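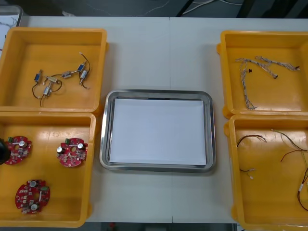
*Kitting station 2: parts bins either side, lined steel tray in the middle.*

## Kavum kitting cell, after 74 shifts

We build control assemblies at the Jonby plant. The Kavum picks parts into trays and a person checks each tray before it goes to assembly.

**Rigid parts:** Good. It handles the round red boards well, even when they're lying every which way in the bin.

**Wiring:** Fair. Harnesses tangle, and the cell stops and calls someone over. We logged 178 stops, most of them on loose wires.

**The job:** Nabila Naciri used to fill trays all shift. Now she checks them and clears stops across two stations. Her wrists are better. She finds the checking dull and misses having someone across the bench to talk to. Nobody lost hours, but the casual position wasn't refilled.

**Training:** Two days was too short. Ask for a third, and get the night crew in on it.

**Gripes:** The stop alarm is the same colour as the low-bin light. Spare finger pads took until November to arrive.

I'd buy it again for boards. I'd keep harnesses on a hand bench.

Houda Zerouali, line lead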